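Prutuvo Robotics
@prutuvo_bench
4/9/23

Maintenance notes on cell 2, the two-arm unit at Korimthorpe. Long thread, mostly about gripper fingers and cable routing. Skip it if you run suction.

Cell 2 does household cleanup tasks: bags, buckets, small litter on carpet. Thin film is harder on a gripper than anything rigid we have run. It gets into linkages and stays there.

Service interval is 126 hours of arm time. We tried 2000 cycles as the trigger first, but a cycle on a bucket and a cycle on a bag don't load the fingers the same way. Hours track the wear better.

Step one is always power off and brakes confirmed. Then fingers off, both sides. Look at the pivot pins under a lamp. Film wraps the pin behind the second link, where compressed air only packs it tighter. Use tweezers.

Don't cut wrapped film out with a blade. Qianru Zou scored a pin that way in January and the finger had a dead spot near full close until we replaced it.

Pads: dark rubber, glued. Wipe with alcohol, let dry, check the edges for lift. If a corner lifts, replace the pair. One new pad against one old pad gives you an off-center grip, and on a bucket rim you will see it as a slow twist.

Closing force on the rim is set to 21 percent. Higher and the rim flexes, the bucket tips, and the wrist reads a torque that isn't really there. Lower and it slides on the first pull.

Film needs a different setting entirely. We key the force to the task step, and the value gets written at the start of each step. If the step is skipped by hand, the old value stays. Check it before you resume.

Cable routing. The loop on the right forearm has to be long enough for full wrist roll and short enough to stay clear of the floor. Ours came long from the Lirari kit. Luminița Neagu moved the clamp up one hole and it has stayed put.

Anything lying on the carpet gets taped down or moved behind the base before a run. A loose cable and a black bag look very similar to the vision model.

Re-zero after every finger swap. Close on nothing, read the offset, save it. Then close on the bucket rim with the arm still and hold. If the reading drifts, go back to the pads.

Last check is on the real layout with the usual clutter. A clean floor passes nearly everything. Geetha Gounder keeps the checklist, and requests for a copy go to her.

Still open: shielding for the pivot pins. A printed sleeve fouled the linkage before full close. Trying a thinner one next.

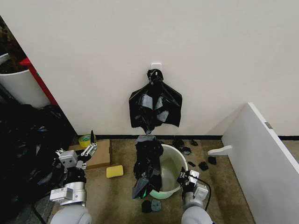
Cell 2, right gripper closed on the bucket rim.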